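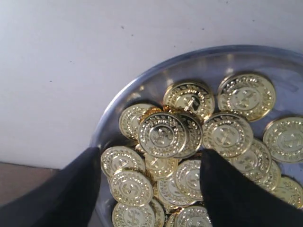
Section 5. Planning and budgeting for your gripper kit

I wrote this part after blowing my own first budget, so please read it before you fill in the Flollthorpe order form! The arm price is the number everybody looks at, and it's the smaller half of the story.

1. Write down the job first. Mine is picking gold toy coins out of a clear bowl, and that one line decided most of my purchases. Shiny parts, see-through container, everything leaning on everything else. If your parts come lined up in a tray you can spend a lot less.

2. Pick your fingers. The Prostalley two-finger set is what I use, in black. Coins that stand on edge give the fingers something to go either side of. Coins lying flat are a different story, and I'd order a thinner pair of tips along with the standard ones (you'll pay shipping twice otherwise, like I did).

Note: Tips are a consumable. Put them in the yearly budget and leave them out of the one-time costs.

3. Price the wrist camera together with its cable and mount. My Jang quote came to $1,069 with all of it included. The first quote had left the mount off, so check yours line by line.

4. Add the table. I wanted a plain white top so the gold would show up well, and I'm still happy with that choice. Lighting goes on this line too. Overhead light puts bright highlights on raised rims, so leave a little money for a diffuser in case your software doesn't care for them.

5. Add spares and practice parts. Toy coins are cheap, bowls are cheap, buy extra of both. I keep four bowls on the shelf.

Caution: Do not budget for a clear bowl and a depth sensor until you've borrowed the sensor and tried them together. Clear walls can give you very strange readings. Tiramov will usually lend a demo unit if you ask before ordering.

6. Total it up and compare. The camera, tips, table and lighting on my sheet came to $1,419, before the arm. Prices are as of Oct 14, 2018, so get fresh ones.

Note: If you need the kit running by December, order the tips first. They had the longest lead time of anything on my list, longer than the arm even.

When the sheet is filled in, go on to Section 6, Unpacking and mounting.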